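Edthorpe chair repair afternoons return in August

White plastic chairs, the kind that seem to live on every porch in Edthorpe, are getting a second chance this summer.
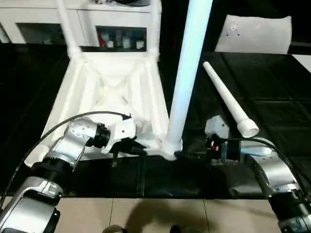
Loose legs welcome

The Westeck hall will open its doors at 2 in the afternoon all through August for anyone with a chair that wobbles, leans or has parted company with a leg. Last summer 80 chairs came through, and the organizers would dearly love to see more this time -- garden chairs, kitchen chairs, even the old folding ones from the back of the garage.

Plastic chairs get worked on upside down or on their backs, with padding underneath, so the legs and the ribs under the seat are easy to reach. Please bring along any leg or tube that has come off, however battered it looks, as a matching one can be awfully hard to find.

Repairs are free, and Kaczmarczyk Hardware on Lornard Street is giving the screws and glue. There is room for 17 chairs an afternoon, so do come early, and stay for coffee if you can.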